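I finally made it to the open day at the Prodville reuse yard, after missing it two Novembers running, and I've got to say it was worth the wet socks. If you don't know the place, it's the old Jaiswal carpet mill down by the canal, the long brick one with the clock that's been stuck at ten past four since I was a kid. For most of the year you only see the drop-off counter. Once a year they open up the whole building and let people wander.

I got there a bit after 9 and the line already went past the loading dock. Entry is $2, and you get a paper sticker that falls off your coat within minutes. They'd capped it at 200 people before lunch (fire rules, I guess), and I was number 80, so if you're thinking of going next year, come early and bring a coffee.

First stop was the furniture hall, and I could've stayed there all day. Geeta Nishad runs the upholstery corner, and she was stripping a wing chair down to the springs while people stood there asking her about their own chairs. She was very patient. I asked about mine too! (It's the one the cat ruined. She said horsehair can be washed and put back in, which made me feel bad about the bag of it I threw out last spring.)

Upstairs is electronics, then textiles, then a room that's pretty much all lamps.
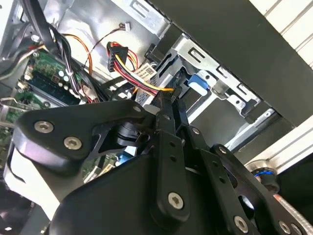 Inside a desktop tower, up on the electronics floor.

I'm no computer person, so I was glad somebody up there was willing to start from zero. Ajith Mathew gave the talk, and his main point was that people hang on to old desktops in closets for years, by which time the parts that could've helped someone are too old to bother with. Guilty. I have one under the guest bed right now, and I think there's a printer behind it. He also said to take your cables in with the machine, so now I need to find out which of the cables in my kitchen drawer go with what.

Textiles was the crowded room. They sort by hand at long tables, and Mebrat Derese let a few of us try it. You get a heap of clothes and four bins, and you have to decide quickly. I was terrible. I kept wanting to save things — a sweater with one elbow, a really nice tablecloth with a burn in it — and she kept moving them over to the rag bin without a word. A kid next to me, maybe nine years old, was twice as fast as I was.
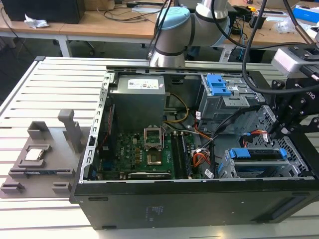

Karlijn Geerts

Lunch was in the old dye room, which still has blue and rust-colored streaks all down one wall. Soup and bread, pay what you like. The lentil was good, the tomato was mostly hot water. I sat with a couple who'd driven over from Dristthorpe looking for door handles, and they showed me the bag: 1930s, solid brass, enough for the whole upstairs of their house. I was so jealous that I went straight back to the hardware cages after eating and found nothing but hinges.

The afternoon tour was the one I'd really come for, because it goes up into the clock tower. There are 232 steps, and the last stretch is more of a ladder. Yogesh Chaturvedi led it and he stopped on every landing to tell us something about the mill, which I suspect was a kindness to those of us who were puffing. 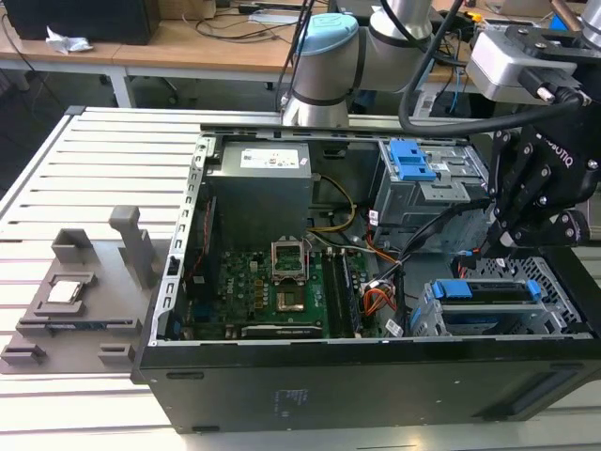

The best story was about the clock. It was made by a little firm called Clelta, and when the mill closed, one of the foremen took the winding handle home with him so that the new owners couldn't run it. His granddaughter brought it back last summer, in a biscuit tin! They haven't dared to use it yet, as a couple of the gear teeth need replacing, but they've got it hanging on a nail by the mechanism, and we all got to hold it. It's much heavier than you'd think.

I came down with shaky knees and bought a lamp I don't need, green glass shade, brass foot. It wobbles. Parking behind the canal was free, but the path back is very muddy, so wear boots.

Recent posts
The Dristthorpe plant fair, in the rain again
How I re-covered a footstool (badly)
A morning at the paper mill
Three canal walks with a decent lunch stop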